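**From:** Rokeya Biswas
**To:** cell-upkeep list
**Date:** 29 Apr 2022
**Subject:** Re: Right arm drifting at the tray, again

Menaka, all,

Sorry for the slow answer, was in the other building most of the day. Quoting your message so the others have it:

> Rokeya, the right arm on the Hokura is landing off again over the tray. Fine on the big compartment, bad on the small ones. I reran the tool offset twice and it looks good straight after, then after 40 picks it's back to clipping the dividers. Gripper fingers look OK to me. Could it be the bracket under the wrist? Or is it the Plornetti joint file that got loaded last September? I'd like to not strip the whole wrist if we can help it. Also can someone write down the order you do things in, because what's in the binder doesn't match what anyone does.
>
> Menaka Mondal

Short answer, bracket first, joint file second, don't strip the wrist yet.

Long answer. The offset routine assumes the bracket is square to the wrist plate. If the bracket has crept even a little, the routine will happily give you a good number, because it's measuring from the wrong place. Then the arm moves about, bracket shifts a bit more, and you're clipping cardboard. Seneviratne had the same thing on the left arm and chased it for two weeks in software. It was two screws.

The joint file I don't think is it. If that was wrong you'd be off on the big compartment too, and you say you aren't. Check it anyway, takes a minute.

As for the order, this is how I do it. Menaka please paste over the binder page, and cross out the old one so we dont end up with both.

## 1. Before touching anything

- Somebody sits at the laptop the whole time. Not standing, not across the room. Seated, hand on the keys, stop command already typed.
- Pause the job, don't kill it. Killing it loses the pick log and I want the log.
- Save the log with the date and which arm.
- Everyone else outside the line.

## 2. Park over the tray

Run the park pose for the right arm. It should bring the hand in above the small compartments on the right with the fingers pointing at the tray, and stay there. Don't let it go down into the tray. Slow speed, 13 percent, I know it's boring.

Keep the adapter and its cables over on the left half of the desk. The arm comes in from the other side and the less there is over there to snag the better.
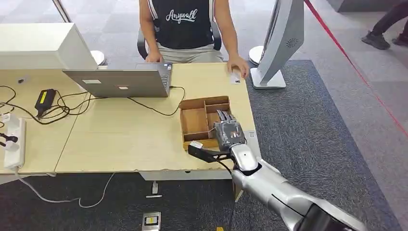
## 3. Bracket

- Look along the bracket from the side, level with the desk. Tip should sit flat. If one edge is lower, it's crept.
- Power the arm down. Properly, at the supply. Then wiggle the bracket by hand. Any play at all, it's the screws.
- Take both out, clean the old thread lock off, new thread lock, back in a bit at a time each side. Use the small torque driver, the one with tape on the handle, NOT the one in the Rorkolis kit, that one reads high.
- Leave it alone for the cure time on the bottle. I mean it. Half our repeats are someone powering up too early.
- While you're there check the black cable along the wrist isn't pulling. It needs slack at full twist both ways. If it's tight, redo the tie further up.

## 4. Fingers

Open and close 200 times at low force with nothing in the hand. Listen. A tick on closing is the middle joint on the thumb side and that's a different email.

## 5. Tool offset, once

Once. Not twice. If the number moved a lot from the last entry write down both and tell me before you carry on. Running it again just hides things.

## 6. Joint file check

Compare the file name on the laptop with the one in the change log. If they match, move on. If they don't, stop and ring me, don't load anything.

## 7. Soak

Run 300 picks on the small compartments only, somebody at the laptop for the whole lot. Note the pick number if it clips. If it gets through clean put it back on the normal job and sign the sheet.

If it clips again before 40 then I'm wrong about the bracket, and we do the wrist after all. I'd rather be there for that, so wait for me. The wrist seal is fiddly and we have one spare.

Other bits:

- Tray. Check the dividers aren't leaning before you blame the arm, a bent one catches the fingers no matter how good the offset is. Flat-packed spares are under the bench in the colour-coded box (green).
- Power strip. Please stop unplugging the laptop to charge things. It went flat partway through a soak last time and we had to start over.
- Is anyone using the second torque driver? It's not on the board. If it's in your bag, no questions, just put it back.
- Still no reply from Plornetti on the bracket drawing. I've asked for the one with the dowel hole. If we get it I'll drill both arms and we can forget about thread lock.

Menaka, can you send me the two offset numbers you got, plus the log from before the first rerun? If the first number is the odd one out I'd like to know when it moved.

Back at my desk after lunch tomorrow.

Rokeya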